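Hard Water in Sakside: What the Scale Tells Us
Speaker notes, evening talk at the Drakerden library, September 24, 2025

Before starting: wait until people find seats. Say that questions are welcome during the talk, but the long ones please keep for the end. The handout is one page and has the vinegar recipe on the back.

Opening

Good evening and thank you for coming. I want to speak tonight about hard water. It is a subject which most of us meet every morning and then forget until something stops working. I lived my first years in a town with very soft water, and when I moved to Sakside I thought my soap was bad. I changed the soap two times before a neighbor explained it to me.

(Pause here. People usually have their own soap story. Let one or two of them tell it.)

Where the hardness comes from

Rain is soft when it falls. It takes a little carbon dioxide from the air and more from the soil, and so it becomes a weak acid. Then it goes slowly down through limestone or chalk and dissolves a part of it. What comes out at the spring or the well carries calcium and magnesium. These two are what we call hardness.

Under Sakside we have limestone almost everywhere. In Drakerden the rock is granite on the north side, and the wells there give quite soft water. This is why people who live only one valley apart can have completely different opinions about tea.

Say slowly: hard water is not dirty water. It is normally fine to drink, and the minerals in it are the same ones we get from food. If somebody has a medical question, they should ask their doctor and not me.

The number

Laboratories write hardness as milligrams per liter of calcium carbonate. Above 180 is usually called very hard. My own kitchen tap gave 373 when I had it tested last December. I had expected a high result, but I read the paper again to be sure.

You can buy test strips and they are good enough for home. Dip the strip, shake it once, wait the time that is written on the package, and compare in daylight. Under a yellow lamp the colors look different and people read them wrong.

(Show the strip. Pass the package around. Ask to have it back!)

Temporary and permanent

This part is the most technical, so go slowly. There are two kinds of hardness. The temporary kind is calcium and magnesium together with bicarbonate. When we heat such water, the bicarbonate breaks up, carbon dioxide goes away, and calcium carbonate stays behind as a solid. The permanent kind is mostly sulfates and chlorides, and boiling does not remove it.

So scale comes mainly where we heat water. A cold pipe can stay quite clean for many years in the same house where the water heater is in trouble.

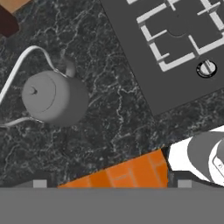

Limescale collects first on the hottest surface, and at home this is often the bottom of the vessel in which we boil water. A layer as thin as a fingernail already slows the heating, because scale carries heat badly compared with metal. Many people look only at the outside and think everything is in order. A gray kettle with its lid on, seen from above like the one in the picture, tells us nothing about its inside. Take off the lid, let the light go in, and look at the bottom and at the place where the spout begins. If you see a white or light brown crust, it is time.

Removing the scale

The recipe is on the back of the handout, but read it aloud, as some people leave the handout on the chair.

Mix one part white vinegar with one part water, enough to cover the scale. Warm it, but do not let it boil, as the smell becomes strong. Leave it for half an hour. Pour it out, rinse well, boil fresh water once and throw this water away too.

Citric acid works also and smells less. Use it cool or only slightly warm. In hot, hard water it can form calcium citrate, which sticks to the surface and is more difficult to remove than what you had before.

Never mix any acid with bleach. Repeat this sentence. The gas is dangerous, even in a small bathroom with the window open.

Be careful also with marble and other limestone surfaces. They are made of the same mineral as the scale, so vinegar will dull them in the same way as it cleans the pot. Wipe drops immediately, or do the work in the sink.

Softeners

Somebody always asks about softeners. The common type has a tank with resin beads. The beads hold sodium, and they give the sodium away and take calcium and magnesium instead. After some time the beads are full and must be washed with salt water.

I looked at two offers this year. Kivamport asked 1,496 for the unit with installation. Hegyi asked 2,000, but with the first service visit included -- so the difference is smaller than it looks. I did not buy either one yet. For a small household that drinks a lot of tea and washes only a little, vinegar is much cheaper. For a house with an old water heater and a big family I would calculate again.

If you install one, ask for a separate unsoftened tap in the kitchen. Many people prefer this for drinking, and for watering plants it is better, as the sodium is not good for them.

About magnets that you clip on the pipe: the tests I have read do not agree with each other. I would not spend my money there before I see better ones.

If there is time

Explain soap scum. Soap meets calcium and makes a gray solid that does not dissolve. Modern detergents suffer less from this. On the detergent package there is often a dosage table by hardness, and in Sakside you should use the line for hard water.

Questions. Keep 2 spare test strips for people who ask to try the library tap. Handouts are on the table by the door.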